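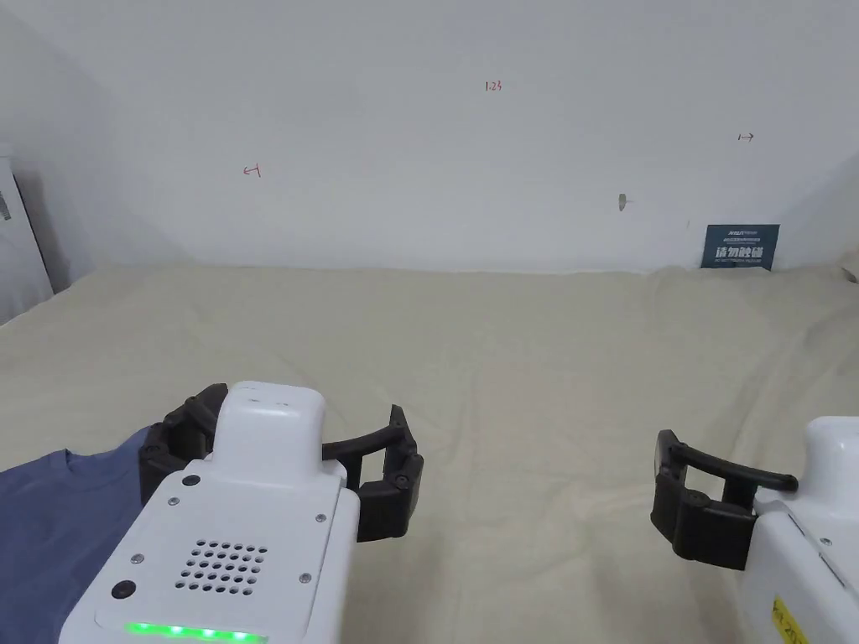
Two robot grippers over a cloth-covered surface, with a blue T-shirt on the left.

2 min read

Who folds the shirts now?

Ever sent a T-shirt to a big laundry? At Vilance, in the town of Wurbridge, 223 bags of clothes come in on a busy day. Lots of shirts. Lots of folding!

People used to do all of it by hand. Now robots do part of the job. A gripper is a robot's hand — but with only two fingers. They open wide, then squeeze shut to hold the cloth.

Sounds easy? Try it with a sock and two spoons. Cloth is floppy. It bends, slides, bunches up. A box keeps its shape, a shirt never does. So robots are still pretty slow at this, slower then a person.

What about the workers? Chidubem Ojo folded shirts for three years. Sore shoulders, every night. Now he looks after the robots and checks the folds. Bad fold — he does it over. He had to learn new stuff, two weeks of lessons. Some parts he likes. Some he dosen't. "It used to be louder," he says. "We talked more at the table."

Not everyone got a new job like his. Some people moved to packing, a few left. Grown-ups at Vilance are still arguing about whether that was fair. What do you think?

New word: automation — when machines do work that people used to do.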